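Workshop notebook - Evaluation bench 2
October, entry opened 9:40 a.m.

Subject: Trostus pushing kit, supplied by Tradinden on a trial loan. Review continues from the previous entry.

The kit as delivered consists of the finger, the clamp collar, a set of toy blocks and a license for the Belay control software. The collar was fitted according to the supplier's sheet. The sheet gives no torque value for the collar screw, and this has been raised with Tradinden in writing.

Software was installed without difficulty. Belay asks for the finger length at first start and does not accept a correction later without a full reset. Colleagues should measure before typing.

The plan is 400 pushes at low speed, in sets of 100, with the block layout changed between sets. At the time of writing 217 are logged. The contact threshold was left at 5 N. Two stops were recorded in the second set, both on approach to the star. The log file names the stop but not the joint - a weakness when compared with the Grirar kit reviewed earlier. 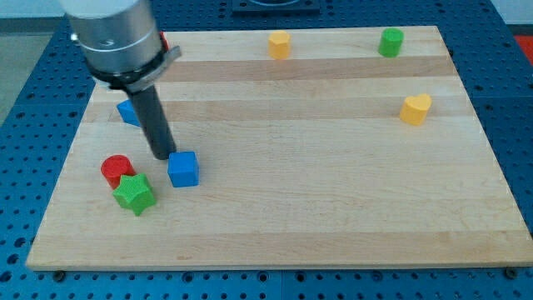
Trostus finger at the blue cube, board fastened to the bench table.

Remaining before a recommendation can be made: the last sets, a check of the collar for slip, and a written price for replacement fingers. The quotation received covers the complete kit only.

Colleagues using the bench this afternoon are asked to leave the collar in its present position and to save Belay logs under the bench account.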